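Posting some notes from our student robotics project this term. Our team is at Lesthorpe, and we're working on an arm in simulation. No hardware until the spring, if we get any.

There are six of us on the team. The project is called Pirnham, after the street the lab is on. The task is simple to write down: get the arm to bring its gripper down on a small black part on a table, the same way every time, from whatever start position it is given.

We picked a tabletop task because last year's team tried a mobile base and ran out of term before anything worked. Their final report is mostly about wheels. 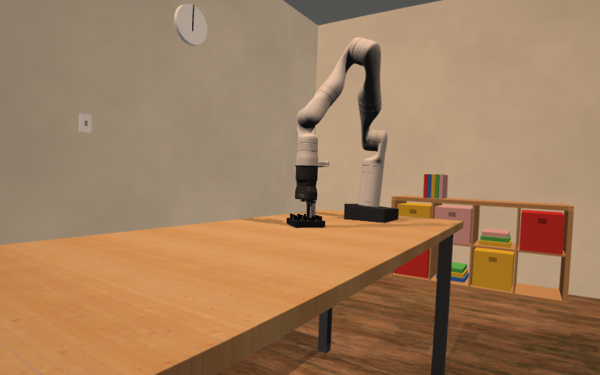 The grade is split between the code, a written report and a live demo on a Thursday near the end of term. The demo is 20 runs in a row with no edits in between. You can restart the program if it crashes but the crashed run still counts.

The first version was all hand-typed joint angles. One of us moved the arm with sliders, wrote the numbers in a spreadsheet and played them back. It looked fine until we changed the start pose, and then it would swing wide and come in from the side.

So we moved to setting a target for the gripper and letting a solver work out the joints. The solver is called Rerkden. It was written by an older student in the department and the manual is two pages long. We have read both pages many times.

Main thing we learned from it: the solver will happily give you an answer with the elbow somewhere silly. For the same gripper position there can be several arm shapes. You have to tell it which one you want, or it will pick a different one each time.
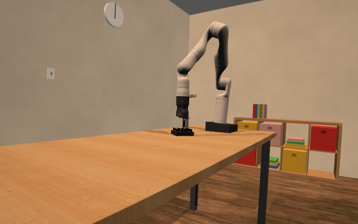
We now give it a preferred shape with the elbow up high and penalize anything far from that. It slowed the solver down a little. Runs look much more alike now, and that matters for the demo.

Next problem was the approach. We had one straight move from start to target. Now it goes to a point over the part, stops, and then comes down slowly. The stop is half a second. We tried taking it out to save time and the last bit got sloppy, so it went back in.

Somebody asked last week how we choose the height of that stop point. Trial and error. Too low and the fingers clip the part on the way across. Too high and the slow move down takes forever. We have one number in the config file with a comment next to it that says do not touch.

Cameras took longer than the arm did. We log more than one view for every run and keep the files together under one run number. For the first two weeks the views were not lined up in time. One was starting late and we didn't notice until we tried to compare the moment of contact.

The fix was to stamp every picture with the simulator step instead of the computer clock. One line of code. Finding out which line took most of a weekend.

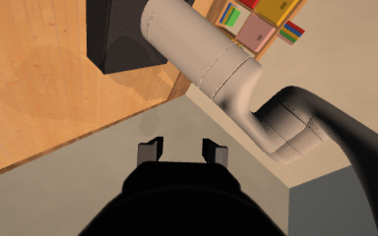 The other camera headache was axes. Our code had one idea of which way was up and the camera settings had another. If you are starting a project like this, write the axes on a sheet of paper and tape it to the monitor. We did that in week five and should have done it in week one.

We also rewrote the file names. The old ones had words like "final" and "new" in them. Now it is run number, view, step. Boring and easy to sort.

Team habits that have helped: whoever breaks the main branch fixes it before leaving. Config changes go in their own commit. Each person writes their own part of the report as they go, even if it is only a paragraph. I'm behind on mine.

We have a friendly comparison going with the Thambiah team, who got the same assignment but went with a learned policy. Theirs handles odd start poses better than ours. Ours is easier to explain when it fails. We swap logs at the end of each week.

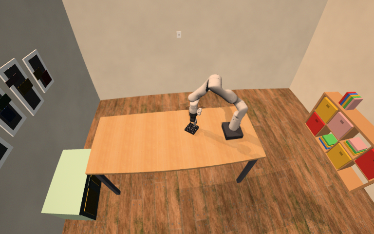
Where things stand: we did a full practice demo yesterday with the real rules. 14 good runs. Of the 6 bad ones, four were the solver timing out and the others stopped a bit short of the part.

The timeouts are all from start poses with the wrist turned far around. We're going to add a middle pose it can pass through first, and if that doesn't work we'll raise the time limit. The rules allow it.

The short stops are probably a rounding issue in the slow move. Two people are on that tonight.

Code goes up after grading. A few of you asked for the config file sooner and I'll check with the others whether that's okay. Next update after the second practice demo.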